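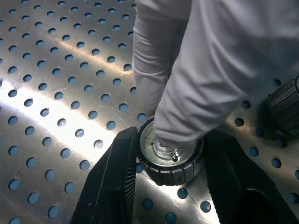 Section 4. Cleaning the drain tray and filter of the Hiton undercounter dishwasher

4.1 Before you begin

The drain tray and filter must be cleaned at the end of each working day. Sites that wash more than 60 racks a day must also clean the filter at midday. Only staff who have completed the kitchen induction may carry out this work.

You will need:
Heat-resistant gloves
A soft nylon brush
Mild dish detergent
A clean, lint-free cloth

CAUTION: Water in the tank remains hot after the cycle ends. Switch the machine off at the wall and wait 20 minutes before opening the door.

4.2 Removing the filter

1. Open the door fully and slide out the lower rack.
2. Lift the lower spray arm straight up until it comes free of its post.
3. Turn the filter handle a quarter turn to the left and raise the filter out of the well. Keep it level so that food waste does not fall into the pump inlet.
4. Empty the filter into the food waste bin. Do not strike it against the side of the bin.

Note: On machines supplied before February, the filter is held by 2 spring clips and has no handle. Press both clips inward and lift.

4.3 Cleaning

5. Rinse the filter under running water from the outside in.
6. Brush the mesh with detergent until no grease remains, then rinse again.
7. Wipe the tray, the well and the door seal with the cloth.

CAUTION: Do not use steel wool, bleach or any product containing chlorine. Damage caused by these products is not covered by the Ornov service agreement.

8. If scale is present, apply Brusska descaler as directed on its label – see Section 6 for the full descaling cycle.

4.4 Refitting and checking

9. Replace the filter and turn the handle to the right until it stops.
10. Refit the spray arm and spin it by hand. It must turn freely.
11. Restore power and run one short cycle with no dishes loaded.

If code 13 appears on the display, the filter is not seated. Switch off and repeat step 9. If the code returns, take the machine out of use and contact Babak Mirzaei, Equipment Services, Woldemariam building.

Section revised 9th April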